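Ripe pears last about as long as a good mood, so if you've got a bowl of them on the go you'll want a plan! I've been growing, buying and being given fruit by the carrier bag for years now, and what follows is everything I do with it, from the day it comes into the house to the day the last jar is opened. Most of it is about pears and apples, with a detour into chopping boards, stone worktops and wasps.

## Picking and buying

Pears ripen from the inside out, and this catches people every year. If you leave them on the tree until they feel soft they'll be brown mush round the core. Lift the fruit gently in your palm until it's level with the stalk. If it comes away, it's ready to pick, and it'll still be hard as a doorknob. That's fine. Bring it in.

At the greengrocer's I buy them hard as well, and never more than I can eat in a week once they turn. The russet sorts hide their bruises well, so run your thumb over them before you pay. A stalk that's still on is worth having, as the fruit starts to go at that end first if it's been yanked out.

Apples are easier. Cup, twist, and if you have to tug, come back in a few days.

## Storing the hard ones

Somewhere cool and dark, not touching each other. I use shallow trays lined with newspaper in the cupboard under the stairs, and my neighbour Deirdre Mac Giolla uses old egg trays, with the pears sitting stalk upwards in the dips. She put away 26 last autumn and was still eating them well into November, which made me quite jealous.

- Keep pears and apples apart. Apples give off a gas that hurries everything else along.
- Keep both away from potatoes and onions, unless you like your fruit to taste of potatoes and onions.
- Look through the trays every few days and take out anything with a soft spot. Cut the bad bit off and stew the rest.
- Don't wash anything until you want to eat it.

The fridge works too, in the salad drawer, in a paper bag with the top folded over. Plastic bags make them sweat.

## Ripening in a hurry

Put two or three in a paper bag with a banana, fold the top down and leave it on the side. Check the next day, and the day after that. The test is at the neck: press gently beside the stalk with your thumb, and if it gives a little, eat it today. If the fat end gives as well you've left it a day too long and it's a cooking pear now (still lovely, mind you).

Don't ripen the whole tray at once. I do a bag at a time, and start the next when I open the first – that way there's always one ready and I'm never facing a dozen at four in the afternoon.

## Boards

I'm very fond of a wooden board for fruit, and if you can find one with a groove round it, so much the better! A ripe pear gives up a surprising amount of juice, and the groove holds on to it long enough for you to tip it into the pan or the glass.

A few habits that keep wood in good order:

1. Rinse it straight after cutting fruit. Left overnight, the juice goes tacky and then dark.
2. Wash both sides, even if you only used one. A board that gets wet on one face only will cup.
3. Stand it on its edge to dry, with air on both sides. Never flat on the drainer.
4. Rub it with half a lemon and a spoonful of coarse salt when it starts to smell of garlic. Leave for five minutes, rinse, dry.
5. Oil it when it looks pale and thirsty. Food-safe mineral oil is what I use. Warm it slightly by standing the bottle in hot water, wipe on plenty, leave it overnight and buff off what hasn't soaked in.

Olive oil and sunflower oil go sticky and then rancid, so keep those for the salad. And please don't put a wooden board in the dishwasher. Erhan Kaplan, who taught the evening woodwork class in Trundunville, used to keep a split one hanging on the wall as a warning.

If your board slides about, put a damp cloth underneath, wrung out hard and laid flat. I keep a square of old towel just for that.

If it's gone fuzzy, let it dry completely and go over it with fine sandpaper, always with the grain, then wipe off the dust and oil it. It comes up like new and it's a very satisfying job for a wet afternoon.

Keep one board for fruit and bread and another for onions, garlic and fish. You can mark them on the edge with a dab of paint if they look alike. I thought this was fussy until I'd had pear and shallot trifle.
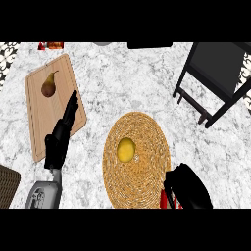

## Looking after marble

Marble is gorgeous to work at and wonderfully cool for pastry, but it hates acid. Lemon, vinegar, wine, tomato and fruit juice will all take the shine off and leave a dull patch, which is called etching. It's a mark in the surface itself, so scrubbing only makes it worse.

Wipe up spills as they happen. Blot first and wipe second, so you aren't spreading it. Everyday cleaning is a drop of washing-up liquid in warm water, a soft cloth, a rinse and then a dry tea towel. I do skip the rinse sometimes and always regret it when I see the smears in the evening light.

For an oily stain, mix bicarbonate of soda and water to a thick paste, spread it over the mark, cover it with cling film and leave it for a day. Take the cling film off, let the paste dry out completely and lift it away with a plastic scraper. You may need to do it again. Try it in a corner first.

Ask whoever fitted your worktop which sealer they used. You can test it yourself by leaving a few drops of water on the stone for ten minutes. If they stay in beads, all's well. If there's a dark patch underneath, it needs sealing.

Grit is the other enemy. Anything rough on the bottom, like an unglazed pot or a cast iron pan, wants a mat under it.

## Cutting and keeping pears pale

Cut them at the last minute if you can. If you can't, have a bowl of cold water ready with a good squeeze of lemon in it, and drop the pieces in as you go. Drain them and pat dry before they go near pastry. If you don't like the lemon flavour, a pinch of salt in the water does nearly as well, with a quick rinse after.

For coring, halve the pear lengthways and use a melon baller, or a round metal measuring spoon. One scoop takes out the core and a little V with the tip of the knife takes out the string that runs up to the stalk. So neat! For whole poached pears, go in from the bottom with the same spoon and leave the stalk on as a handle.

Peel from the stalk down in long strips. A swivel peeler beats a knife on anything firm, and for a very ripe one I don't peel at all.

## My poached pears, since people ask

- 6 firm pears, peeled, stalks on
- 100 g sugar
- 100 ml apple juice
- enough water to cover
- a strip of lemon peel and a bit of cinnamon stick

Put everything but the pears in a pan and warm it until the sugar has gone. Lay the pears in, press a circle of baking paper down on top of them and simmer very gently until a skewer slides in. That can be fifteen minutes or forty, depending on the pear. Let them cool in the liquid. Take the pears out and boil the liquid down until it coats a spoon, and pour it over.

They keep for 2 days in the fridge at their best, and after that they're good for porridge. Analyn Ambrosio adds a few peppercorns and a bay leaf, and I've come round to it completely.

## Freezing the glut

Slice, dip in the lemon water, dry well, and lay the slices on a lined tray so they don't touch. Freeze until solid and then bag them up. They'll go soft when they thaw, so they're for crumbles, sauces and smoothies, and you can use them straight from frozen in the first two.

Purée is even easier. Stew the windfalls with a splash of water, push them through a sieve and freeze in an ice cube tray. A couple of cubes in a gravy for roast pork is a treat.

Label everything! Pear purée, apple purée and mashed swede look exactly the same in February.

## Peelings, cores and wasps

Cores and peelings can go in a jug of water with a little sugar for home-made vinegar, or straight into the compost. Chop them small and bury them in the middle of the heap, with a layer of torn cardboard on top, and you won't get the cloud of fruit flies.

For fruit flies indoors, put an inch of cider vinegar in a glass with a drop of washing-up liquid and leave it beside the bowl. Empty it each morning.

Wasps want the windfalls. Rake them up early, before it warms up, and wear gloves, because the ones inside a hollow pear are drowsy and cross. Lovely Marquez lays an old sheet under her tree and gathers the lot by the corners, and I've copied her ever since.

If you're short of trays for storing, ask at the greengrocer's at closing time. Mine gives me the shallow ones with the raised corners, and they stack beautifully.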